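How Color Helps People Find Things: A Study of Signs and Labels at the Urkgate Public Library

Final project report, Introduction to Everyday Design
Submitted 10/06/2018

Why I picked this topic

I have been going to the Urkgate library since I was small enough to need a stool at the front desk, and for most of that time I have been getting lost in it. The building was put together in three stages, and the nonfiction shelves wander through all of them. When our class was asked to study how color is used in a place we know well, I thought of those shelves right away — and of the many times I had ended up in gardening when I wanted geography.

My question was a plain one. Do people find a book faster when the shelf signs are colored by subject, or do the words on the signs do all the work?

What I did

The library let me use the east room for the month of August. I made two sets of shelf signs on card stock from Kusadwood, one set in black and white and one set in color, with the same lettering on both. I asked 50 visitors to find 5 books each. Half of them did it with the plain signs up and half with the colored ones, and I timed everybody with my phone from the door of the room.

Choosing the colors took much longer than I had planned. My first set had a blue and a purple that looked fine on my kitchen table and nearly the same under the library lights, so I had to print that part again. I also read a good deal about how color is used on everyday objects, where a person is supposed to tell one thing from its neighbor at a glance. 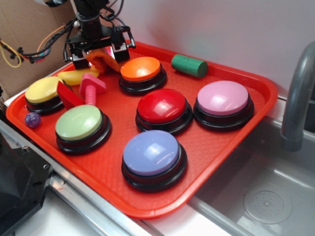 Figure 1. Push buttons with colored domes, among them blue, red and pink, on a red tray.

The readings kept returning to the same warning, that color should be backed up by a word or a shape for people who see colors differently. I kept the subject names large on both sets of signs for that reason.

What I found

Visitors using the colored signs finished sooner on average, but the gap was smaller than I had hoped for. Most of the difference came from the last two books, once people had learned which color went with which subject. On the first book the two groups were almost even. A few older visitors told me they never noticed the colors and just read the words, and they did very well!

What I would change

I would use fewer colors. I started with 10, and people mixed up the two greens over and over. I would also put a color key by the door.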